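2021-03-10

**Kulemthorpe laundry service for older residents to open second collection point**

Jondier, the household support charity based in Kulemthorpe, announces that its laundry service for older residents will open a second collection point at Hornudmont House in the coming weeks. The expansion follows a trial held in February, during which 70 households had their washing collected, laundered, folded and returned to the door.

Under the scheme, each household receives a basket marked with its own number on a removable tag. Residents place clothing and bed linen in the basket on the evening before collection. Items are washed separately for each household and returned within two days. Delicate garments may be handed over in a separate bag, with a note of any special care required.

The new collection point will serve 11 streets to the north of the town centre and will allow Jondier to offer places to a further 200 households. The cost of fitting out the laundry room has been met in part by a grant from the Song Trust.

"Many of our residents can manage most things at home, but carrying a full load of washing downstairs is another matter," said Suqin Fan, Director of Services at Jondier. "We are pleased to be able to extend the service to those on the waiting list – some of whom applied last year."

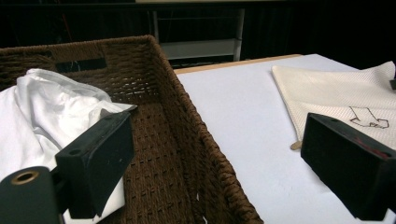 Applications are open to residents aged 70 and over, and to those recovering from a stay in hospital. Forms may be obtained from the Jondier office or requested by telephone. Existing users need not apply again, and their collection days will remain unchanged.

**Notes to editors**

Jondier provides practical help in the home to residents of Kulemthorpe and the neighbouring villages. Requests for interviews should be addressed to the press office.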